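Two-Arm Handover Faults: Frequently Asked Questions
Fleddale Packing Lab, help pages

What is a handover fault?

Most two-arm jobs on our cells include a step where one arm passes an item to the other. For a short time both grippers hold the same item. A handover fault is any stop in that step: a dropped item, a crushed item, or a force alarm on either arm. On the operator screen it shows as HANDOVER STOP.

Why did we get so many of them in July?

A software update to the Zitthorpe controller changed the order of two signals. The giving arm was told to open when the receiving arm had started to close, before its grip was confirmed. With boxes this made little difference. With squeeze tubes and pouches the item slipped, or the receiving gripper closed on the wrong spot and the arms pulled against each other. Danuta Malinowski found the cause by comparing the logs from before and after the update.

Is it fixed?

Yes, on every cell running the current Illaneo job file. If your start screen still shows the old job file, don't run tubes. Send a request to Solange Guerra and she will load the new one for you.

Why are tubes harder than boxes?

A tube gives when you squeeze it, so the gripper may report a firm hold while the item is still able to turn. Tubes also taper. If the lower grip is too close to the cap, the cap can snap open under pressure.

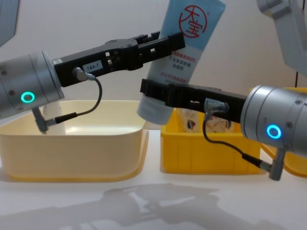 Handover step with a squeeze tube, both grippers on the item, cap pointing down.

Where should each gripper hold the tube?

For a cap-down handover, one gripper takes the upper part and the other takes the lower part, above the cap. Neither should touch the cap. The fingers must not touch each other at any point in the step. If they do, stop the job and have the grip points taught again.

What do I do when the cell stops with an item between the arms?

1. Leave the guard door closed and press Hold.
2. Wait 60 seconds for the arms to settle and the log to save.
3. Switch both arms to manual at the panel.
4. Open the giving gripper first, from the panel, at the lowest speed.
5. Move that arm clear, then lower the item with the other arm and release it.
6. Only then open the door.

Can I just reach in and pull the item out?

No. Both arms may still be under load, and an arm can jump when the item comes free. Marcelle Lefèvre's team had one pinched glove this way. There was no injury, but it was reported as a near miss and the person in question had to repeat the safety course.

The screen says GRIPPER LOST. Is that the same fault?

No. It means the controller has lost contact with a gripper, usually through the cable or its plug. Power the cell down and lock it out before you check that the connectors are fully seated at both ends. Look for rubbing where the cable loops under the wrist. Spare Kováčik cables are in the parts cabinet.

How many retries are allowed?

The job retries by itself up to 3 times. After that it stays stopped until someone clears it. Don't raise this limit. In July one cell had been set to 100, and it damaged a lot of product before the end of the shift.

How do we test a cell after the fix?

Run 2 full batches of tubes at reduced speed with a person at the Hold button. If both finish with no stops, go back to normal speed. Write the result in the cell log.

Who do I contact?

Job files and updates: Solange Guerra
Gripper and cable repairs: Sławomir Baran
Near-miss reports: Nikola Kubiak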